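Still picking up my own socks

July 11, 2018

Every few months somebody forwards me a video of a robot folding a towel and asks if I'm excited. I watched the latest one, from an outfit called Trarell, twice. It's sped up. They always are. I fold a towel in 11 seconds, badly, while on the phone.

I spent 2 years packing orders at the Altbridge warehouse, so I know what the dull part of a chore is. You reach into a bin of mixed junk, find the one thing you want and get it out without dropping it. A toddler does this all day long. For a machine, a toy brick and something in clear plastic are still two different headaches. 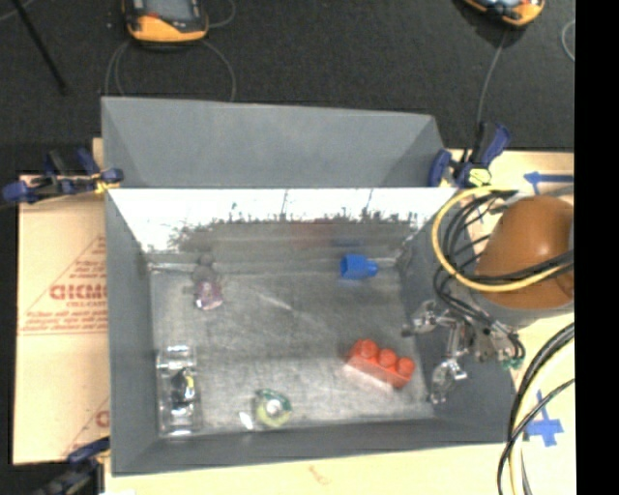

Ask the people selling these things how often the arm misses, and how long somebody stands next to it when it does. The Berge brochure on my desk runs 26 pages and doesn't say. I'd also like to see one try the drawer under my microwave, with the dead batteries and the soy sauce packets.

Maybe I'll be wrong by August. The laundry is on the stairs if anyone wants to send a demo unit.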